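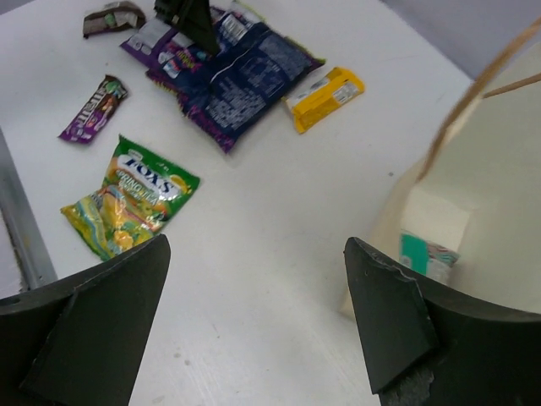

Snack packets and a paper bag on the worktable, from a camera at the gripper.

Opinion – Fri 13 January
By Erdal Duman

The debate over how robots should be taught has been conducted largely as a debate about quantity. Project proposals state a number of demonstrations, sponsors compare that number with the one in the next proposal, and the larger figure tends to win. It is the position of this column that the person giving the demonstration deserves at least as much attention as the count.

Consider the packing of snacks into a paper bag. An adult does it without thought. An operator who must do it through a pair of robot arms is obliged to decide where a soft wrapper can be gripped, how high to lift it, and when to let go over the opening. Each of those decisions is recorded, and each becomes part of what the machine will later try to repeat. A hurried operator teaches hurry. An operator who has been told to avoid every mistake teaches nothing about recovering from one.

The Walombridge program, which concluded its first phase in July, illustrates the difficulty. Its two sites, Rustad and Zivham, delivered 2649 demonstrations between them. Of these, 1216 were set aside on review. The published account attributes the loss to "operator variation" and recommends stricter scripts. That conclusion should be resisted. Variation is a large part of what human teaching has to offer. A packet that slips and is picked up again is a useful lesson, provided that someone has labeled it as such.
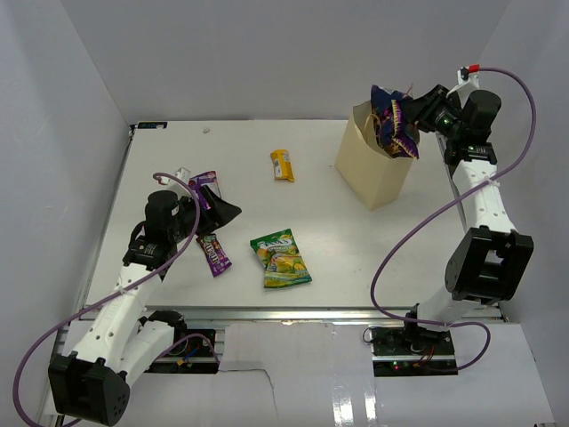 There is also the matter of who does this work and on what terms. Fornovau pays its operators by the accepted demonstration, and it is far from alone in doing so. The arrangement is simple to administer. It also rewards the operator who finds one safe motion and performs it 500 times. Packets come to be laid out in the same places, the bag stands at the same corner, and the resulting record is very tidy and rather poor.

Payment by the hour would remove much of that pressure. So would a short written note from the operator at the end of each session, saying what was awkward and which items resisted the grip. Rustad tried such notes for 447 sessions before the practice was dropped on grounds of cost. Those who read them found them the most helpful part of the file.

It will be objected that notes cannot be fed directly to a learning system, and that hourly pay makes budgets harder to predict. Both objections are fair. Neither justifies treating a skilled person as a source of raw motion. Programs now being drafted should name their operators, record their training, and give them a say in how the task is set out – including the right to report that a task has been badly chosen.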